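Ticket 131 - Flostham county case dashboard, wrong totals
Opened 1/24/24 by Odette Coste, public health reporting
Priority: 2
Status: open, waiting on vendor

The daily count of new respiratory cases for Flostham jumped by 2,000 overnight. The labs did not report anything like that. The nursing home visitor limits are tied to this number, and two homes have already called to ask if they need to close to visitors again. I told them to hold until we call back.

Checked the feed from the Breathnach lab first. Their file came in on time and the row count matches their cover sheet. Opened it by hand and the result dates are all in December. These look like old results sent again after their system move, and Ridelent is counting them by the day received.

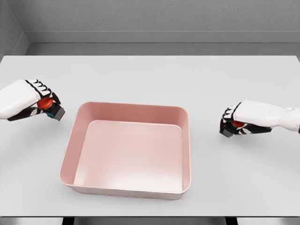
Reloaded the file with the date setting changed to "specimen collected." The total dropped but is still too high. 11 facilities show up twice, once under the old site code and once under the new one. Semach is one of them. Merged Semach as a test and its number came out right.

Did not merge the rest. The merge can't be undone from our side, and I want Ridelent support to confirm it keeps the hospital admission links.

Put a notice on the public page saying the county total is under review. Turned off the automatic email to the school nurses.

Update, afternoon: Ridelent support replied. They say the merge is safe for admissions but drops the vaccination status field on the older record - we need that field for the monthly report. Asked for an export of it before we go further.

Update: export received for the Semach record only. Asked again for the other ten.

Still to do: call the two nursing homes, ask Breathnach to stop resending December, turn the school email back on once the total is right.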